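Subject: Re: [clubs-list] Getting the arm to tidy up – what are you all using for drawers?
Date: 26 April 2018

Hi all,

Sorry for the slow answer, we had exams and then our lab got its floor outlets checked and everything was unplugged for a while. Quoting the bit I'm replying to, since the thread has gotten long:

> We're a second-year club and we're trying to get our arm to do the tidy-up
> task for the Skollano challenge. Picking things off a table is more or less
> fine. Putting them away in something is a disaster. Our questions:
>
> 1. Do you use a real piece of furniture or did you build a mock drawer?
> 2. Do you let the arm open the drawer itself or do you start with it open?
> 3. How do you deal with soda cans? Ours either slip or get crushed.
> 4. How many practice runs do you record before you train anything?
>
> We have one arm, a two-finger gripper, and not much money. Any advice is
> welcome, even "don't do it this way."

OK so first of all, welcome to the drawer club! Everybody who tries the tidy-up task gets stuck right there. We were stuck for most of the fall, and I'd say we're about half unstuck now. I'll go through your questions in order and then ramble a bit.

**1. Real furniture or a mock-up**

We did both. The mock-up was a box with a second box sliding inside it, built out of scrap, and it was great for the first month. It slid beautifully. The trouble is that it taught us nothing about real drawers, which stick, and rattle, and go in crooked if you push on one side. When we moved to an actual cabinet our success rate fell off a cliff and we had to redo pretty much all of it.

So my advice is to skip the mock-up and go find a small used cabinet. Ours is a little beige thing with three drawers that one of our members got from a relative who was moving. It cost us nothing except carrying it up the stairs. Look for one with drawers that come out fairly far, and check that the arm can reach the bottom one without hitting its own elbow on the top. We didn't check, and we spent an entire evening moving the cabinet back and forth until we found a spot that worked. Then we marked the floor with tape. Then somebody cleaned the floor. Take measurements too!

Also, the top of the cabinet makes a perfectly good table. We were using a separate table for the objects at first and the arm had to swing all the way across, which was slow and made everybody nervous. Now the objects go right on top of the cabinet and the drawer is just below, so the moves are short.

**2. Open or closed**

Start with it open. Really. I know the rules give you more points if the robot opens it, and we wanted those points so badly that we tried to do everything in one go: open, pick, place, close. We had a policy that was kind of OK at four things and couldn't finish a single run.

What we do now is treat them as separate skills and record them separately. One set of runs starts with the bottom drawer already pulled out and the stuff on top, and the arm only has to put things away. Another set is only opening. A third is only closing, which you'd think would be the easy one, but ours likes to push at the corner and jam it. (If anybody on the list has solved the corner thing I would love to hear about it.)

The bottom drawer is the friendliest for placing because you can come straight down from over the front edge. The catch is that the arm is really stretched out and pointing down by then, and small errors up at the shoulder get big at the fingers. If you have an arm with less reach than ours, I'd go for the middle one.

**3. Cans**

Ugh, cans. We have crushed so many cans.

Our first fingers were hard plastic with a bit of rubber glued on, and they did exactly what you describe. Squeeze gently and the can rotates in the grip and drops out, squeeze more and you get a dent, and once there's a dent the next grasp is completely different from the last one so your data is a mess. We switched to softer printed fingers over winter break and they're far more forgiving. They wear out, though. We're on our fifth pair or something like that (I'm not the one who prints them, so I only hear the complaints).

Three more things that helped us with cans, and I'm writing them down partly so that our own new members can find them:

- Use empty ones, rinsed and dried, and retire them as soon as they get a dent. A can that's been squeezed once will get squeezed again in the same place.
- Turn the can sideways before you go down to the drawer. If you carry it upright and try to set it down standing, it tips over the second the drawer moves. Lying down it can't fall any further.
- Don't go looking for a perfect grasp point. We had a long argument about the middle versus the rim and in the end the people driving the arm were all doing it differently anyway, and the model was fine with the variety. Better than fine, I think.

Shiny stuff is its own problem if you use a depth sensor. Ours sees a hole where the can should be about half the time. We gave up and went with plain color pictures for the cans, which felt like cheating but works.

**4. How many runs**

I can tell you what we have, I can't tell you what you need. When we'd recorded a couple hundred runs of "put it in the drawer" it was bad. Right now we have over 3,000 across all the skills, and placing in the open drawer is the one I'd be willing to demo in front of parents. Opening still fails more than I'd like.

What mattered more than the total, for us anyway, was changing things between runs. Early on we had very tidy data. Same can, same spot, nothing else on the table. It looked so nice on the screen! And then somebody left a chip bag next to the can and the arm went straight for the bag. So now there's always junk on the table. We have a bowl, some snack bags, a sponge, a couple of mugs, and whoever is setting up moves them between runs without thinking too hard about it. Crumpled bags are especially good because they never look the same twice.

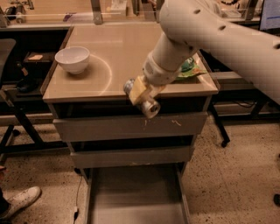

The other thing I'd do differently is the order. We'd do all the can runs on one day and all the bag runs on another, and the light in our room changes a lot, so the model basically learned that afternoon means can. Mix them up from the start. It's annoying and slower and your drivers will grumble, but it saves you from redoing everything like we had to.

Oh, and watch your cables. We tripped on ours so often that we now have a rule that someone walks around the whole setup before the arm is switched on. Our other rule is that there are always two people in the room, one driving and one with a hand on the stop button. I know some clubs let people run alone and I really wish they wouldn't.

**Money stuff**

You mentioned not having much. Neither do we. Two places where spending a little was worth it: the soft fingers, and a decent mount for the camera. Our old mount sagged a tiny bit every day and we didn't notice for weeks, so we had a whole pile of runs where the view slowly drifts downward. You can sort of fix that afterward. It isn't fun.

Places where we wasted it: a fancy tray, and a second tablet for the drivers that is now used for ordering pizza.

If you haven't applied for the Nerkix student license, do that. It's free for clubs for 365 days and you can renew. Their labeling tool is clunky but it lets you mark where each skill starts and ends, and once you've split your runs up like I described in 2, you're going to want that. Watch out for the export though, it drops the last second of each run unless you check the box at the bottom of the settings page. We lost the ending of a lot of drawer closings before somebody spotted it.

The club over at Beltrán uses something they wrote themselves and they've offered it to the list before. I haven't tried it. Maybe someone from there can chime in?

**The challenge itself**

One thing about the rules that I don't think everyone has caught: the drawer only counts as closed if the gap is small enough, but an item counts as put away as soon as it's in the drawer and the gripper has let go. So you can collect all your item points and never touch the drawer again. If your closing is as shaky as ours, do the items first and only then go for the close. We're planning on exactly that for the August round, unless we get the corner problem sorted by then.

I also still haven't seen an answer about whether we're allowed to bring our own cabinet or have to use theirs. Gisen people, you went last year, which was it? We're trying to decide whether to start recording on a second piece of furniture. I'd like to do it either way, because I'm pretty sure our model thinks all drawers in the world are beige, but it means finding space, and our lab is already full of everyone else's projects.

Anyway, this got much longer than I meant it to. If you want our setup checklist or the print files for the fingers, write to me off-list and I'll send them over – the checklist is kind of messy, and the part about the floor tape is out of date. And please tell us how the drawer goes, including if it goes badly!

Cheers from the lab,
the tidy-up team (well, the one of us who likes typing)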